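Monday, Irholm suturing add-on, trial unit

Sales sheet says 1000 cycles per jaw set. Ours is logged at 263 and I already don't love the grip. Closing skin today, dark thread, two instruments in. The row of knots is tidy enough, tails cut short. Slack thread looping everywhere, which the "thread management" feature is meant to prevent.

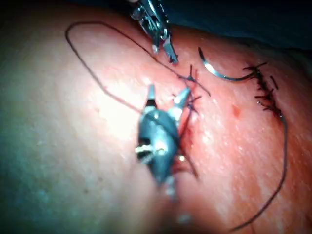 Ermira Dimitriou reckons the slack is our settings and wants the tension default put back to 43 before we blame Irholm. Fair, will try it.

Deeper work uses the white jaws. Pale thread, hard to follow once it crosses the bright patch.
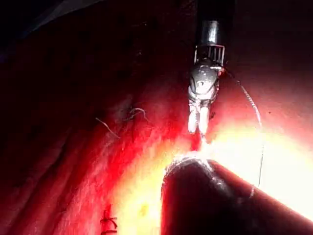
The auto-exposure is sold as an extra. I'd want a long demo before paying for that — glare is still my main complaint.

Five crossing stitches on the closed line below, long strand still on. Spacing I can live with.

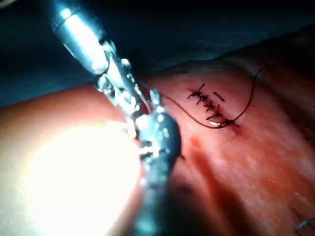
## To do

- Tension at 43, repeat
- Ask Rok for the Prumgate quote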